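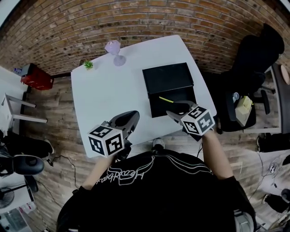

Zesen is hiring a cartographic developer for Mirodholm, its web tool for drawing charts and maps. The work covers label placement, map projections and legend layout across 118 base maps. Applicants need 2 years of JavaScript and SVG. Stage one is a sketch on paper: a pen, any pen, will do. Contract: 3 days a week. Send code samples to Kalkidan Ayele by the end of August.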